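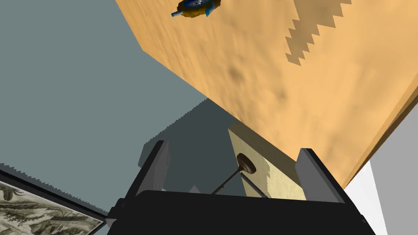
Wood surface against a blue-gray wall, rendered.

29 August 2020

I finally moved the old 401(k) out of Kesora and into an IRA at Irneo. The balance was small, so I had left it alone since changing jobs. Kesora charged a flat yearly fee on former employees, and a flat fee hurts most when the account is small.

I asked for a direct rollover — the check is made out to the new custodian, and no tax is withheld. The form wanted dollar amounts for each fund: 4000 from the bond fund, 3000 from the index fund, 1191 from the money market.

Irneo holds new deposits in cash until you pick something. I put 2000 into a short-term bond fund and will place the rest in October.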